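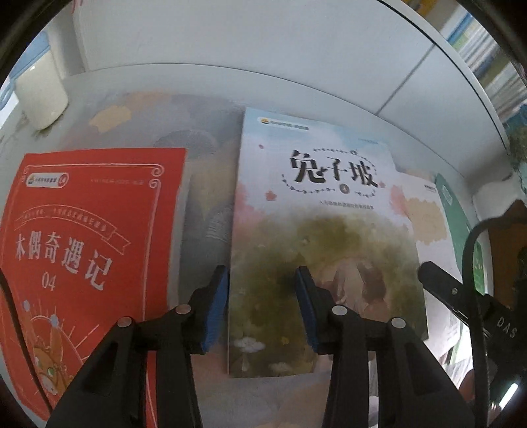

Setting Up a Desk for Book-Sorting Demos

I've been recording book jobs with a hand-held gripper since August, all of it at home, and I've made most of the mistakes you can make with a desk and a pile of paperbacks. Oana Marinescu asked me to write down what works before her own set of sessions, so these are my tips, in the order I thought of them. They're for people who already have their gripper and recording software going and just want cleaner takes with less swearing.

Pick books that don't match

Children's books are great for this. The covers are loud and the colors are all over the place, so when you look back through the clips you can tell at a glance which one you were going for. A red cover next to a pale blue and olive one, like the two on my mat, is about as easy as it gets. I also like mixing titles in different languages. Mine has Chinese ones (木偶奇遇记 and 兔子坡 get a lot of use), and Petrică Sârbu lends me his Romanian ones whenever he remembers to bring them over.

Once the easy pairs are going well, start putting similar spines together. Don't do it on day one! I did, and I had to throw out a whole evening because I kept grabbing the wrong book myself.

Use a mat

A bare desk is slippery and a book will skate away the second a finger nudges it. Any thin desk mat fixes that. I was worried the pattern on mine would be a nuisance, but I want the system to cope with real desks, and real desks have stuff printed on them, and crumbs, and a cup ring or two. If you own two or three mats, swap them between sessions and write down which one you used.

Let the books overlap

My first batch had every book lying square and alone with a nice wide gap all round. Pretty, and not very useful. Now I slide one partly under another, tilt a third, and leave one close to the back of the desk where it's awkward to reach. Change the layout after every take, even if you only turn one book a little - ten takes of the same layout teach you very little more than two do.

Go for an edge

A closed book lying flat is a pain to pick up. What works for me:

Open the fingers before you get to the book, so you aren't fiddling with the trigger while you're hovering over the cover.
Come in from the side where the cover sticks out past something else, or where the book hangs a bit over the desk edge.
Close slowly until the pads have hold of the whole thickness. If you only catch the cover, the book opens and flops, and you'll hear yourself groan on the audio.
Lift a little, wait a beat, then move.

Thin picture books bend, so grab those nearer the spine. Thick ones are heavy on the wrist and I keep them for early in the session.

Mind the cables

Every cable I own wants to lie across a book. Before each block I push the slack toward the back or over the side of the desk and check that I can reach both ends of the mat without pulling anything tight. A strip of tape helps. A few takes with a cord in the way are fine, though, so I leave those in and tag them.

Check the light

Shiny covers and an evening lamp don't get along. I aim the lamp at the wall and it's much softer. If one corner still glares I turn the book before I start messing with the lamp again, it's quicker.

Keep the bad takes (in their own folder)

Drops, missed grabs, the wrong book - I move them into a folder called "oops" and add a word or two about what went wrong. Petrică wanted them for his failure detector and I was so glad I hadn't deleted them. Out of 1712 takes so far, the oops folder is a lot fatter than I'd like to admit!

Know when to quit

I do 40 takes and then I stop for tea, whether I feel tired or not. After that my hand gets lazy and I start taking the same path to every book. Eighteen minutes away from the desk is my usual break, which is how long it takes me to drink the tea and feed the cat. Then I reshuffle the whole pile and go again.

One more thing for Oana: put the books back on the shelf with the gripper too, and leave the recording on. I tidied up by hand for weeks before I realized I was skipping half the job.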